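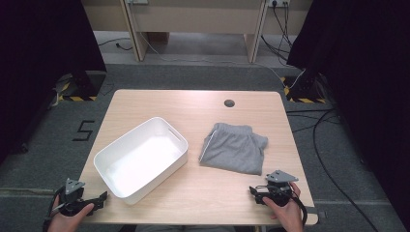 Readers wanted for Urnwood, a novel in letters

Gretstead Books is looking for 79 people to read the new Lomance title before it comes out and say what they think of it. We have seen enough early reviews made of five stars and the word "stunning" to doubt they help anyone pick a book. Praise is fine if you can back it up.

What you would do

Read all 400 pages, including the slow part in the middle, and write one review of any length. You have six weeks. Quoting the back cover does not count as a review.

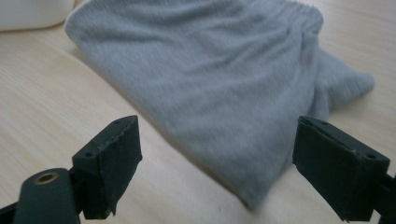 What you get

A paperback proof, typos included. There is no fee. Be wary of anyone who offers you one for a review.

Who should apply

People who finish books and sometimes dislike them. Friends of the author, please sit this one out. Last time we had 1,380 requests and very few reviews, so tell us about a popular novel you couldn't stand, and why.

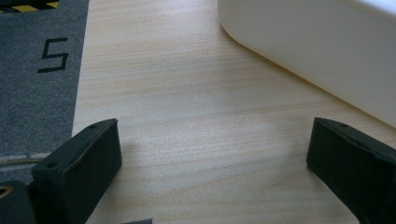 How to apply

Write to Eglė Jankauskaitė at the Gretstead reader desk by the end of July. Craig MacAulay answers questions about shipping.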